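Reusable to-go containers, year one: what's your return rate?
Campus Dining Operations board

trayline_mo
Posted December 11, 2023

We switched our main dining hall to reusable to-go boxes in August. We bought 500 of the Kulline clamshells and students check one out at the register with their ID. Our return rate was 82 percent at midterm and it has dropped since. Management wants to start charging a $20 replacement fee next semester. Has anyone done this without a pile of complaints?

northhall_cook
We charge. Complaints lasted two weeks. The bigger problem was dish room capacity, because the boxes don't nest and they eat up rack space at dinner.

batchcook27
I'd skip the fee. Students on a full meal plan already feel like they pay for everything twice. We put a drop bin in the lobby of every residence hall and got most of our missing boxes back.

northhall_cook
Bins work if you have someone to empty them. We don't. Ours sat over a long weekend with food in them and housing asked us to take them out.

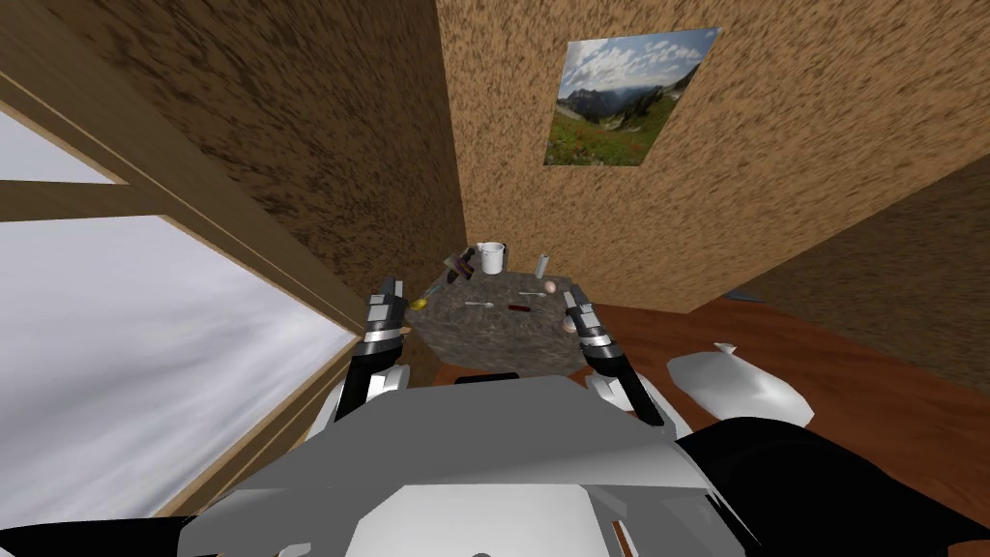 How long do you give students before a box counts as lost?

Seven days from checkout, with an email reminder on day five. We tried three days first and the front desk spent all its time reversing charges.

trayline_mo
Seven sounds fair. Does your card system handle the reminders or do you send them by hand?

northhall_cook
Vinow does it for us. It was an add-on. Setup took longer than they said it would, but it has run fine since.

batchcook27
We looked at Vinow and went with Prarach, mostly on price. The reports are weak. You can see how many boxes are out but not which hall they were checked out from.

soupwell
Going to disagree with both of you. A small college doesn't need software for this. We hand out a plastic token, they trade it for a box, and they get the token back when they return the box. Lose the token and you eat in the dining hall.

northhall_cook
And when they lose the token and want carryout because they have lab until 8?

soupwell
Then they buy another one at the register. It comes up a few times a month.

trayline_mo
I'll bring the token idea to our next meeting along with the seven-day limit. Still need to sort out the rack space.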